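Natural dye room, Clilombridge
Thursday, started just after nine

Walnut, second go

Well, the walnut bath has had its week of sitting and I am very pleased to say it smells no worse than it did. I strained it first thing through the old muslin (twice, as the first pass left a good deal of grit behind) and it came out the colour of strong tea with a bit of green at the rim of the bucket. Josefien reckons the green goes once it has been heated, and she has done far more walnut than I have, so I left it be and put the pan on.

I should set down what I did differently, as last month's notes were no help to me at all. I had written "plenty of husks" and left it at that! So: 1,000 grams of husks, weighed soft, after the stones were out. Rainwater from the butt by the back door. Brought up slowly over the whole morning and kept under a simmer, lid on, with the window open for everyone's sake.

The yarn is the Lallach two-ply, the creamy one, in skeins of 40 grams. I scoured it on Monday and it had been soaking since I came in. No mordant on the first lot, as walnut has enough tannin of its own to take hold. The second lot had alum, left over from Dimas's weld bath, and I was curious whether it would push the brown towards yellow.

It did, a little. The plain skein came out a lovely soft fawn after the first hour and kept darkening for as long as I left it in. The alum one is warmer, more like toffee. I had them both on the rack by half past two and kept going back for another look, which is no way to get the washing up done.

Iron dip

I had been nervous of this, having ruined a whole shawl's worth of wool with iron two winters ago (it went harsh and then it went to holes). Encarnación talked me through it over the telephone and was very patient. Her advice was to make the iron up in a separate bucket, far weaker than seems sensible, and to take the skein out while it still looks too pale.

So I did a plain walnut skein for 18 minutes, moving it gently the whole time, and rinsed it straight away. It went from fawn to a proper grey with just a breath of brown left in it. This is the shade Olga has been asking for since the autumn, for plain everyday socks, and I think it is the one. I will let it dry before I say so to her, as greys have fooled me before.
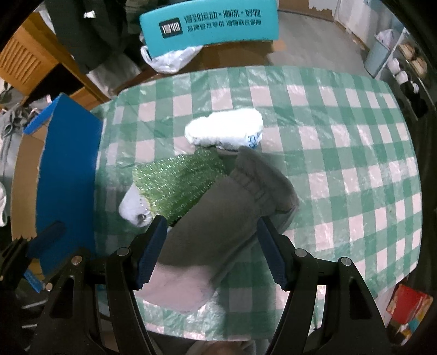
Still to do

Wash-fastness. Knit a small square from each of the three skeins and put them through with ordinary soap, then compare against the ends I have kept back in the drawer.

Light. Kalkidan has offered me her south window again. Half of each card covered with foil, and this time I shall write the start date on the back.

Ask at Jara whether they have any more husks put by in the freezer. If they haven't, the exhaust bath is still a decent colour and I'd like to try the Falleo fleece in it, the darker one with the weathered tips.

Wash the big pan. There is a tide mark on it that I have been walking past since lunch.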